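Pimine planner, progress notes for December

Hi all, and thanks to everyone at Griffiths for the patience over the last stretch. The short version is that the planner is in decent shape, perception is lumpy, and I've spent more of your money on breakfast than I expected to.

Planner first. The big job was ripping out the old motion code and getting Pimine to replan while the arm is still moving. It does that now! Before, if the target pose shifted even a little, the arm would finish the whole move, stop, think, and start over (painful to watch). Now the new path gets blended in on the fly and you mostly don't notice. I ran 500 moves in simulation on the new code and 2 of them ended in a planner timeout, both with the wrist close to a joint limit. I have a fix half written for that. It's ugly, but it's small.

The logging tool is also done, and I'm a bit in love with it. You can scrub through any run and see the camera view, the planned path and the gripper force on one timeline. The Maledia folks have been using it on their own runs and have sent me a list of complaints, mostly about the color scheme. Fair enough.

Perception is where the month went. We moved from blocks and cups to real kitchen appliances, as we said we would in the proposal, and appliances are mean. Glossy black plastic throws back whatever light is in the room, so the depth map gets holes in it. The pose estimator then fills the holes with nonsense and hands the planner a lever that's floating in mid-air. I've labeled 711 images by hand so far, with masks for slots, levers, knobs and buttons, and the part detector retrained on those is a lot less confused than the last one. Levers are good. Slots are okay when they're empty and worse when there's bread in them.

Orientation is the other headache. The old detector had only ever seen things upright, so I added rotation to the training set, all the way around, and stopped letting the pose code assume that gravity points down the image. That last bit was buried in a Plalirport utility I'd forgotten we were using.

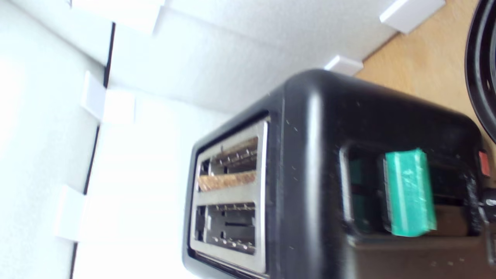
Toaster view at about ninety degrees: bread in one slot, the other empty, teal-green lever in its track.

Next up is joining the two halves - lever pose from the detector straight into the replanner, with no hand-entered offsets. I'd like 20 full lever presses in a row on the real arm before I call that milestone met. The wrist fix has to go in first, and I want to try a second light in the room to see how much of the depth trouble goes away.

Budget is on track apart from storage, where the logs are eating disk faster than planned. I'll send a separate note with the cost of a bigger drive, and if you'd rather I just threw out the old simulation runs, tell me and I'll do that instead.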